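Monday evenings with the robotics club

04/12/2023

I have been meaning to write this up since October, when our little club split into teams for the winter project, and I kept putting it off in the hope that I'd have something more impressive to report. Well, it's December now and I still haven't got anything terribly impressive, but I have had a lovely time, so you are getting the post anyway. Put the kettle on, it's a long one.

For those who haven't been following along, I joined the evening robotics club after doing the beginners' course in the spring. I was easily the least technical person on that course (I once spent half a session wondering why my motor wouldn't turn, and it was not plugged in) and I rather assumed I'd drop out by the summer. Instead I seem to have become one of the regulars.

Our winter project is called Vuva. The idea is to teach a robot arm to tidy and sort food, and the way we go about it is to do the job ourselves first, over and over, with a gripper you hold in your hand. It has two fingers that open and close and a camera looking down between them, so every go you have becomes a recording. Enough recordings and the arm, in theory, gets the hang of it. Our target for Vuva is 300 good ones. As of this week we have 272, and I am absurdly proud of that number, having spent a fair few evenings with an aching thumb to help get it there.

The other team's project is Milto, which is all about folding tea towels, and they have 328 recordings already. They are very gracious about it. They do bring it up, though! I maintain that a tea towel is a much easier thing to get on with than a tomato, and I have said so at length to anyone standing near the biscuits.

I came into this thinking the hard part would be the computer side, and for the people who handle that I'm sure it is. For me the hard part has been learning to slow down. When you pick up a piece of fruit with your own hand you don't think about it at all, your fingers just sort of arrive. With the gripper you have to decide where each finger is going before you get there, come down gently and not squeeze too soon, and then let go properly at the end without giving everything a nudge on the way out. I am a nudger. I've always been a nudger, my knitting group will tell you the same about teacups. My early recordings were nearly all thrown out for it, and quite right too.

Round things are the worst, as you might expect, because they roll off just as you think you've got them. Wrinkly dried fruit is much kinder to a beginner, with something for the pads to hold on to. Soft things need a light touch, and I've noticed I hold my breath for tomatoes, which does nobody any good over a whole evening.

We've also learned to keep changing the layout. At first we set everything out neatly the same way every time, and the arm learned our neat layout beautifully and nothing else whatsoever. Move one item and it was lost, poor thing. So now we shuffle things about, leave some in the tray and some out on the cloth, and don't clear away every last thing around the edges. That last part suits me very well, as anyone who has seen my kitchen will know.

If all goes to plan we should reach our target before the club breaks up for Christmas, and then we hand the lot over for training and wait. There is talk of a small show-and-tell in the new year with both teams, and I've been asked to say a few words, which I've agreed to on condition that I don't have to explain the software. I shall bring a cake. Somebody else can bring the tea towels.
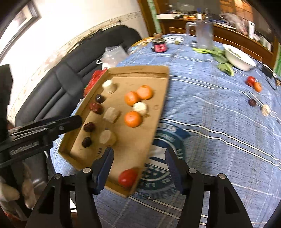
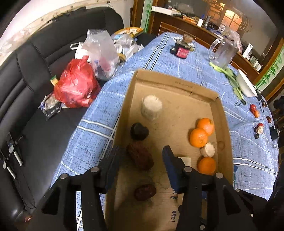
The Vuva tray in both of these, mandarins and all, with the gripper fingers open at the near end.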